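Cirnstead library talk, 6/19/18
Notes, back pain and desk work. 40 min plus questions

OPEN
Hi, thanks for coming, toilets are down the hall on the left. Ask who has a sore back right now. Hands up. Leave mine up.

My story, keep it SHORT. Nine years doing claims at Flirnside. Phone on shoulder, lunch at the desk. One November I bent down for a dropped pen and stayed down. Two weeks on the couch. Don't do the ambulance joke, it died last time.

WHY WE SIT SO MUCH
Work, car, dinner, TV, bed. Walk them through a normal day, let them add it up themselves. Pause here, people start muttering.
Bodies like change. The best position is the next one (old line, physios all use it, say so).
Sitting up ramrod straight all day hurts too. Somebody's mother will have told them otherwise. Be nice about it.

THE FLIRNSIDE SURVEY
We asked everybody in the building, 622 people. 142 said they'd missed work over their back in the past year. Say the number twice.
It was our own survey, paper forms, no doctor involved. Say that before the guy in the second row does.
Krešimir Hodžić ran it with me, he did all the typing. Thank him. Kresh-ee-meer. PRACTICE.

WHAT HELPED
Getting up. Boring but true. Printer moved to the far end of the floor, much complaining, then people just did it.
Water in a small glass so you have to go refill.
Phone calls standing. Headset if the boss will pay.
Walk at lunch, even to the Minhas bakery and back. Yes you can buy the bun.

What didn't do much: posters. The stretching email. Nobody read teh stretching email, I wrote it.

MONEY
The Vokutham desk thing, 800 dollars a piece, we bought 2. Went up and down for a month, then stayed down with a plant on it. Not saying don't buy one. Saying try a box on the table first.
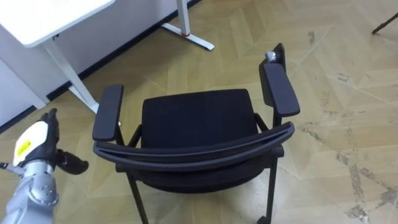
SETTING UP AT HOME
Feet flat. If they dangle, a fat book or a shoebox full of magazines.
Screen top near eye level. Laptops are the worst for this, prop it up and plug in a cheap keyboard.
Elbows by your sides, shoulders down. Get them all to drop their shoulders now, big sigh, always gets a laugh.
Small of the back against something. Rolled towel is fine.
Kitchen table people: same rules, add a cushion.

WHEN TO SEE A DOCTOR
SLOW DOWN for this part. Numb between the legs, trouble with bladder or bowels, leg going weak: go today, don't wait. Pain after a bad fall, fever along with it, same. Read it off the handout so I don't skip one.
I am not a docter. Say it again.

QUESTIONS
Will get: mattresses (no idea), inversion tables (ask your doctor), dogs (yes, get a dog if you want a dog).
Handouts by the door. Return the clicker to the front desk, they want it by nine.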